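# Teaching a Two-Arm Robot to Line a Fabric Bin

Mireille Hijazi and Raghda Najjar
Project report, Kurncombe robotics lab
Tuesday, February 18, 2025

## What we set out to do

The goal was to get a two-arm robot to put a thin plastic bag into a fabric bin and fold the bag's rim over the edge, using only demonstrations given by a person. We did not write any motion paths by hand. Everything the robot learned came from one of us driving the two arms by remote control while the system recorded the joint positions and the wrist camera views.

We picked this task because thin plastic is hard for robots. It changes shape every time you touch it, it sticks to itself, and a camera can partly see through it. Our earlier class project used wooden blocks, and almost nothing we learned about blocks carried over.

## Setup

Each arm has a two-finger gripper and a camera at the wrist. The operator sits at a desk with a pair of smaller leader arms, which we call the Ashour set after the lab they came from. When the operator moves a leader arm, the matching robot arm follows. Squeezing the handle closes the gripper.

The recording software is Stoment. It saves one file per attempt and lets the operator mark the attempt as good or bad with a foot pedal. We added a third mark, "recovered," for attempts where something slipped and the operator fixed it without starting over.

## Collecting the demonstrations

We recorded in January, in sessions of no more than an hour. Longer than that and our hands got tired, and the recordings got jerky. One person drove and the other reset the bin and bag between attempts. We traded places at the half hour.

The task was split into stages so that we would both do it the same way:

1. Pinch the bag near the middle with one gripper.
2. Bring the second gripper to the rim.
3. Pull the rim open.
4. Lower the bag into the bin.
5. Fold the rim over the fabric edge and let go.

Stage 2 took the most practice. The second arm has to come in close to the first one, and from the operator's seat one arm often hides the other. Raghda learned to watch the wrist view on the screen for this part and ignore the arms themselves.
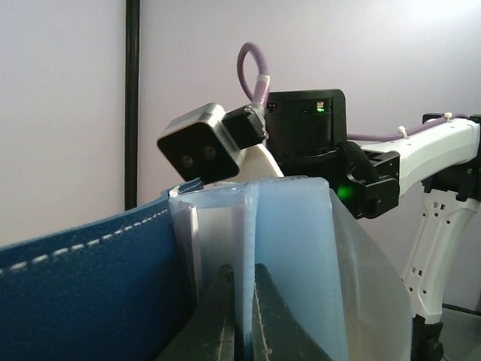

Mireille did the opposite and stood up to look over the top, which worked for her but made her leader arm movements shakier. We kept both styles in the data. Our advisor thought the mix might help the model, but we did not test that.

In total we kept 127 demonstrations. Another 13 were thrown out, mostly for bags that tore or for a pedal press at the wrong time. The "recovered" attempts stayed in.

## Training

We trained one policy for both arms. It takes the camera views and the joint positions and predicts a short run of next moves. Training took almost two days on the shared lab computer, and we ran it twice. The first run used only the good attempts. The second added the recovered ones.

## Results

The first policy could pinch the bag but froze if the plastic slid out of the fingers. It would hold still with the gripper closed on nothing. The second policy usually opened the gripper and reached again. This was the clearest difference we saw, and we think it comes from the recovered attempts.

Both policies had trouble with stage 5. The fold was often good on one side and loose on the other. Neither of us was very consistent at this stage during recording – we each had our own way of tucking the corner – and the robot seems to have picked up a blend of the two.

## What we would change

We would agree on one way to do the fold before recording anything. We would also move the operator's screen closer to the leader arms so that checking the wrist view does not mean turning your head. The Honano group next door has theirs on a swing mount and we plan to copy it.

The next step is to try the same policy with a bag of a different thickness, without new demonstrations, to see which stage fails first.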